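Call for Participants: Open Day Demonstrators and Visitor Guides

Nemulport invites applications from adults who wish to take part in its spring open day at the Baudry building. Selected participants will help run short demonstrations of two-arm tabletop robots and will guide visitor groups between stations. Prior experience with robots is not required. Applicants must be comfortable speaking to the public and able to stand for long periods.

Participants will be assigned to one of 3 stations. At the tabletop station, two arms handle everyday items such as bowls and clear containers on a wooden table, and visitors watch from behind a marked line.
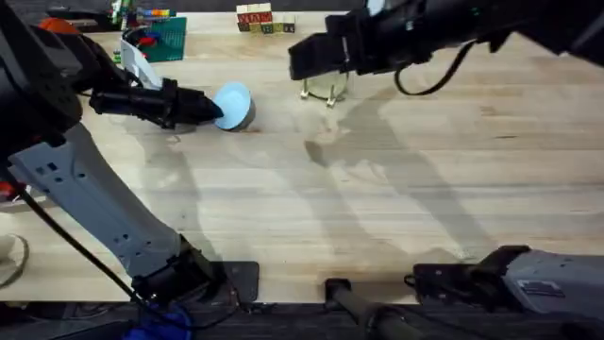 Each group will stay at a station for the length of one demonstration and a brief question period. Guides are expected to keep groups on schedule, to answer general questions, and to refer technical questions to the Zovoton operator on duty. Only the operator may start, stop, or reset the arms.

All participants must attend a paid training session in April, which lasts 8 hours including a meal break. The previous open day received some 3,000 visitors, and applicants should expect a full house.

Applications should include a resume, a short statement of interest, and the name of one reference. Please quote number 471 on all correspondence. Applications must reach Catalina Jara, Public Programs, Nemulport, by 09/03/2019. Questions about the duties of the guides may be addressed to Uriel Garrido at the same office.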